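How to re-oil a wooden table top (the quick way)

Written in a rush between coats so forgive the spelling. Done this on four tables now, two of them mine. Works on pine, beech, oak, anything that's bare wood or was oiled before. Doesn't work on varnish. If water sits on top in a bead and a fingernail scrape brings up clear flakes, you've got varnish and you need a different page.

What you need

Hard wax oil, one small tin. I use Bitberg clear satin. A 587 ml tin does a six-seater twice over with some left.
Sandpaper, 120 and 180 grit. 240 if you're fussy.
Cork block.
Lint-free rags. Old T-shirts fine, old towels not.
White spirit.
A vacuum with a brush head.
Bucket of water, outside. More on that later. Don't skip it.

Cost me less than a takeaway for four. Kurkanine do a kit with everything in but you pay for the box.

Before you start

Pick your day. Oil wants a dry room, window open a crack, no heating blasting. I start on a Tuesday as bins go Wednesday and the dusty rags don't hang about. Allow an evening for sanding, an evening for each coat. Then leave it alone for a week if you can stand it.

Clear everything off. Lamps, coasters, that pile of post. Wipe with warm water and a tiny squirt of washing up liquid, then again with plain water. Let it dry overnight. Damp wood sands like felt.

Pine is soft, so go easy. Light pine especially, it shows every swirl and it'll go yellower than you expect once the oil's on. A small bowl dragged across it with grit underneath is enough to leave a line. Do a test patch on the underside first and look at it in daylight before you commit.

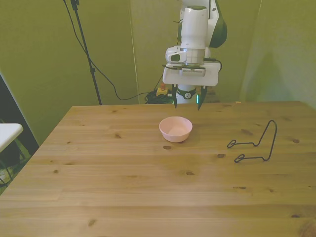 Step 1. Sand

120 first, with the grain, always with the grain. Long strokes, whole length of the board if your arms reach. Cork block, not fingers, fingers make dips. Don't lean on it.

Stop when the colour is even. You are not trying to get every dent out. Dents from a pen or a fork can be steamed up a bit: damp cloth, iron on medium, ten seconds, check, repeat. Let it dry before sanding agian.

Then 180, same direction, half the time. 240 only on the edges where sleeves rub. Go too fine on the top and the oil just sits there and won't soak in.

Anatole Lacroix, who taught the evening class I went to in Ollunby, used to draw pencil squiggles all over the top and sand till they'd gone. Good trick. Light squiggles though, soft pencil, or you end up with grooves.

Step 2. Get the dust off

Vacuum. Then vacuum again. Rag barely damp with white spirit, wipe with the grain, wait till it's flashed off. Any shiny bits or glue spots show up now, go back and hit those with 180.

Check from low down with a lamp at one end. Scratches you can't see from above jump out. Cross-grain ones are the worst and they look twice as bad oiled.

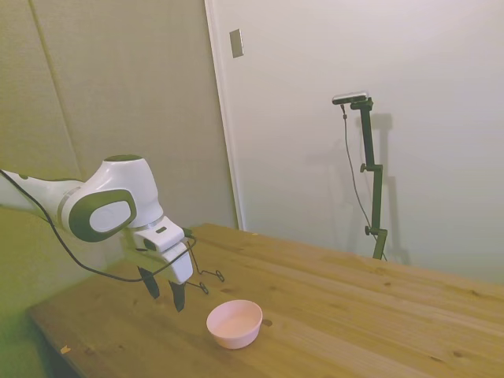
Arm over a light wooden table, fingers open.

Step 3. First coat

Stir the tin, don't shake it. Stir from the bottom, the matting stuff sinks.

Thin. Thinner than that. Spoonful of oil on a folded rag, work it in circles, then finish along the grain. Do the underside too if the top is solid wood, one coat is enough, otherwise it can cup.

Wait 15 minutes. Wipe off everything that hasn't gone in. Dry rag, proper elbow. If it feels sticky after wiping, wipe more. Leaving puddles is how you get tacky patches that never cure, and then you're back to sanding.

Rags. Straight in the bucket of water outside, or flat on the line in the open air, single layer. Never scrunched up in a bin. Oily rags heat up by themselves and can catch fire. Serious one, that.

Step 4. Second coat

Next evening. Quick rub with used 240 or a white pad just to knock the fuzz off. Dust off. Same again but even thinner, half the oil of coat one. 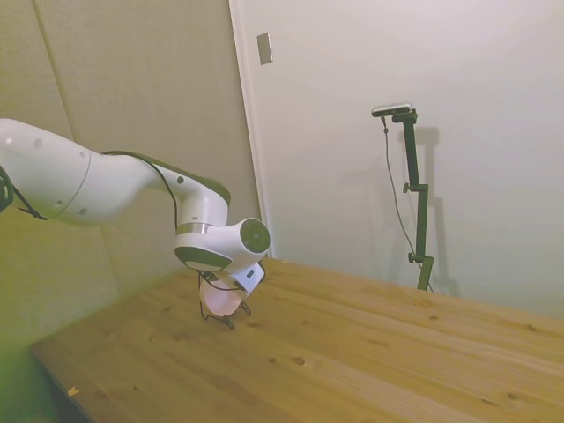 Drying times on the tin are for a warm room. Mine says eight hours, in our back room in September it was nearer 20. Keep anything trailing off the surface while it's soft, a thin black cable like the one draped along the top of that white forearm will leave its own shape in wet oil if it droops. Same for laptop leads, blind cords, the cat. Dry to touch isn't cured. No hot mugs, no tablecloth, nothing rubber for a week.

Looking after it

Damp cloth, dry cloth. No spray polish, ever. Patch the worn spots once a year with a dab of oil, no need to do the whole thing. Water rings usually go with a rub of 240 and a fresh dab on teh spot.

Press the lid down hard on the leftover oil and store it cool. If there's a skin on it next time, cut round it and strain through old tights.

Related
Getting wax out of table joints
Hafstein folding trestles: are they worth it?
Stopping a wobbly table leg
Chopping board oil, what's safe
Fixing a split end board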